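Demonstration collection (robot learning)

Demonstration collection is the gathering of recorded examples from which a learning system is trained to control a robot. Each example, usually called an episode or a demonstration, pairs what the robot's cameras saw with the movements the arm made, stored step by step from the start of a task to its end.

Methods

In teleoperation, a person steers the arm from a distance using a second arm, a hand controller or a keyboard. In kinaesthetic teaching, the person takes hold of the arm and moves it by hand. A third method, scripted collection, runs a fixed program and keeps only the successful attempts.

Table-top tasks

Much of the work is done at a single table with household items or toy versions of them. The Mener kitchen tasks, first set out by the Gencombe laboratory in June, follow this pattern: an operator is given a short written instruction, such as moving a bottle to a plate, and carries it out with the arm. Items are moved between episodes so that the system does not come to rely on fixed positions.

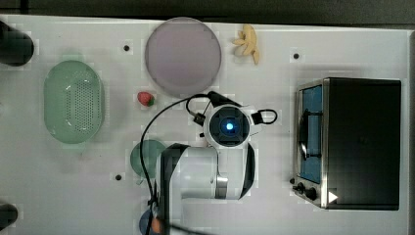
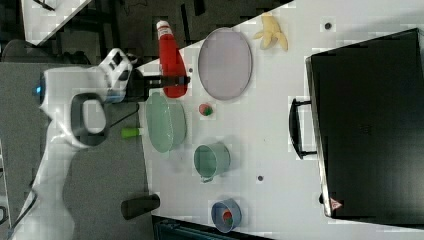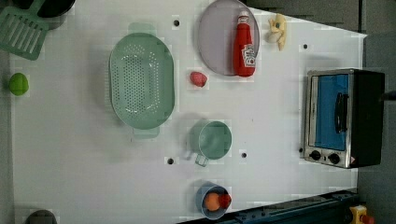
Toy kitchen items on a white table, with a plate and a banana in each view.

Views from more than one angle are commonly stored together. An overhead camera shows the layout of the table but can lose sight of whatever is under the arm -- a side camera helps to fill the gap. Clocks must agree closely, or the recorded movement will not match the picture stored beside it.

Size and quality

Collections vary widely in size. The first Mener release held 600 episodes and the second 2000, with a limit of 1024 steps on each. Six operators took part in the second. Failed attempts were kept but labelled, as some training methods make use of them.

Common faults include long pauses, missing frames and instructions that do not match the action. The Cledari format, used by Gencombe and later by Correia, stores a marker for each of these so that an episode can be left out of training without being deleted.

See also: imitation learning; teleoperation; motion planning

Page last changed 11/02/2025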